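Lostatura Duo - Zweiarm-Arbeitsplatz für Wäsche und andere Kleinarbeiten

Artikelnummer: 597
Lieferumfang: zwei Arme mit Greifern, Arbeitsfläche mit Aluminiumrahmen, Verkabelung, Steuersoftware Clullum
Traglast je Arm: bis zu 2000 g
Lieferzeit: auf Anfrage

Hallo und schön, dass ihr hier gelandet seid! Ich betreue den Duo bei uns im Shop und bekomme fast täglich dieselbe Mail: Kann das Ding meine Wäsche machen? Kurze Antwort: ein bisschen. Die lange kommt jetzt, und wer danach immer noch bestellen will, ist bei uns genau richtig.

Was er gut kann: ein einzelnes Tuch greifen, glattziehen und einmal in der Mitte falten. Geschirrtücher, Servietten, kleine Handtücher (Waffelpiqué mag er besonders gern, fragt mich nicht, warum). Ich habe ihn im Oktober 129 Tücher hintereinander falten lassen und nebenbei die Buchhaltung gemacht - das war ein richtig schöner Nachmittag. Schnell ist er dabei nicht, von Hand bin ich deutlich früher fertig.

Was mal klappt und mal nicht: Sachen auf Bügel bringen oder vom Bügel nehmen. Stabile Kunststoffbügel gehen ganz ordentlich, dünne Drahtbügel verdrehen sich gern im Greifer, und dann steht er erst mal da und überlegt. Bei gemusterten Stoffen hilft mehr Licht.

Was er noch nicht kann: Spannbettlaken. Socken zu Paaren sortieren. Hemden zuknöpfen. Und einen vollen Wäschekorb, in dem alles ineinandersteckt, bitte vorher selbst auseinanderziehen.

Für die Werkstatt sieht es etwas besser aus. Mizuno heißt unser Zusatzpaket für wiederkehrende Handgriffe, also Teile einlegen, umsetzen, in Kästen ablegen. Wenn die Teile immer gleich liegen, läuft das stundenlang durch. Liegen sie kreuz und quer, braucht ihr jemanden, der ab und zu hinschaut. Yuto Nagano hat das Paket bei Allcombe eingerichtet und schreibt gerade eine Anleitung dazu, die dann allen Kunden kostenlos zur Verfügung steht. 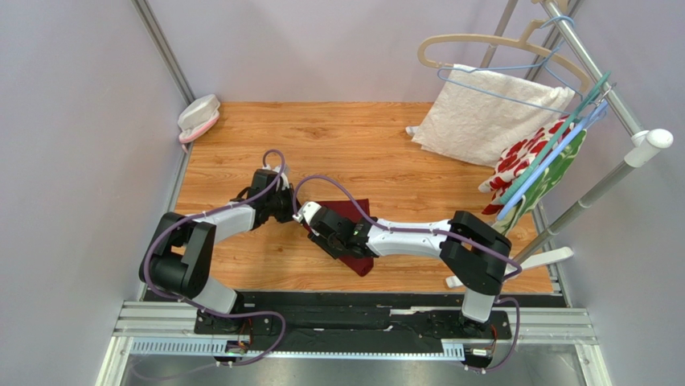 Lostatura Duo mit Tuch auf der Arbeitsfläche, rechts Kleiderständer mit Bügeln und Textilien

Der Ständer gehört nicht zum Lieferumfang, da könnt ihr nehmen, was ihr zu Hause habt. Wichtig ist nur, dass er fest steht und die Stange in Reichweite der Arme liegt.

Noch ein paar Dinge, die oft gefragt werden. Die Kabel an den Armen bitte mit Spiel verlegen und nicht straff festbinden! Der Tisch unter der Arbeitsfläche muss eben sein, ein wackliger Küchentisch reicht nicht. Und Kinder und Katzen bleiben draußen, solange die Arme laufen.

Im Preis sind 4 Stunden Einweisung per Video enthalten, meistens mache ich die selbst. Schickt mir vorher gern eine Liste mit den Aufgaben, die euch am meisten nerven - dann sage ich euch, welche davon heute schon gehen. Anfragen bitte über das Kontaktformular, mit Artikelnummer.

Stand der Angaben: 23.02.2024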